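Our water bill has a new line on it. It sits between "service charge" and "wastewater" and it says "Resilience Adj.," which I first took for a typo and then for a yoga class. It is 9 dollars a month. I called the Porurberg Water District to ask what I was adjusting to, and after a decent stretch of pan flute I was told that it was for "the pipeline," in the tone you'd use for the moon.

So I did what any person with a free evening and poor judgment does. I read the staff report.

## What the pipeline is

The Cuslow Intertie, if you haven't been following along (and going by the empty chairs in November, you haven't), is a plan to bring water from Cuslow Reservoir over the ridge to our side of the valley. It has been proposed in one form or another for as long as I've lived here. The current version would cost 633 million dollars, split among 6 agencies. Porurberg is the smallest of them and, for reasons that take up an entire appendix, pays more per household than anybody else.

The report is 974 pages long if you count the maps, and I did, because the maps were the good part. Past the maps there is a chapter on demand forecasts that assumes our town is about to start growing at a clip it hasn't managed since the cannery was open. We lost our second grocery store two years ago. I would love to meet all these thirsty new people. Maybe one of them could run for the school board.

Then there's the fish chapter. The creek below Cuslow still gets steelhead in a wet year, and the plan takes most of its water in winter, when the creek is supposedly full and nobody will miss it. The report calls what remains "functional flow." The state wildlife people wrote a letter asking functional for whom. The district's answer is one sentence long and refers you to a table, and the table says "to be determined."

## The meeting

I went to the November board meeting in person, which I recommend if you enjoy folding chairs. The pipeline was item 11. Items 1 through 10 included a long conversation about the fence at the pump station, whether it should be green, and whether the green in the catalog was the same green as the old green. I have no position on the fence. By the end I had several.

When they got to item 11, the consultant from Marinescu put up a slide with a blue arrow going over a hill. The arrow looked terrific. A board member asked what happens to our share if one of the other agencies drops out, and the consultant said the partnership was "robust." She asked again, using shorter words. He said the remaining partners would "revisit allocations." I wrote that down and underlined it. Where I come from, when someone leaves the restaurant early and the rest of the table revisits allocations, you're paying for their shrimp.

Drorkora, the irrigation district to the south of us, has already put off its own vote twice. They're down for the biggest share after the county. Draw your own arrow over your own hill.

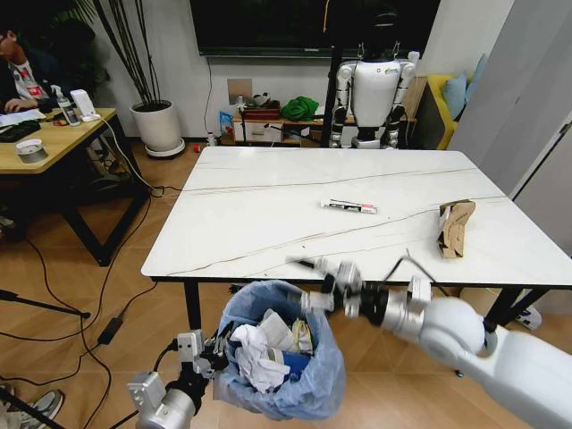 Drorkora isn't leaving, according to a reader who emailed after my last post on this. They're holding out for a better price per acre-foot, the email said, and they'll get it, and the difference will turn up on your bill under some other cheerful name. I'd like to report that I had a strong rebuttal. I wrote back "huh."

To be fair to the district, and I'm told I should try it sometime, we do have a supply problem. The wells on the east side have been dropping for years. The last dry stretch had us all showering like submariners and letting the lawns go. Doing nothing has a price too, and it won't come with a blue arrow.

But there's a shorter chapter in that same report, way in the back behind the soil borings, about fixing what we've got. The mains under the old part of town leak. They leak a lot. The chapter says a replacement program would recover a good portion of what the pipeline would bring us, and then it says this option was "not carried forward," and then it ends. I turned the page expecting the rest of it and got a soil boring.

I asked about that during public comment. You get three minutes, and they thank you, and a light turns red. The board president said staff would follow up with me. It's 20 December 2024 and I'm still extremely available.

The vote is supposed to happen at the next regular meeting. The agenda goes up on the district website the Friday before, under "Documents," then "Archive," for some reason. Written comments go to the board clerk, and they do get put in the packet, because I found mine in there, upside down.

The fence is going to be green.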